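Asedcombe Basketball League: Frequently Asked Questions

When does the season start?
The first fixtures are in November. Clubs must register by August 10, 2024.

How many players may a club register?
Each club may register up to 29 players across its 2 squads.

How long is a game?
Senior games last 40 minutes — four quarters of ten. 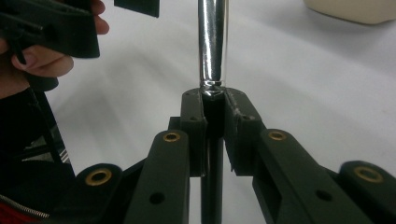

Chrome-plated rod with hexagonal fitting.

Can a player move between clubs mid-season?
Yes, once. Transfers from Savska to Rirkemby, or any other pair, need both secretaries' signatures.

Who handles appeals?
Write to Perihan Kaplan, fixtures secretary.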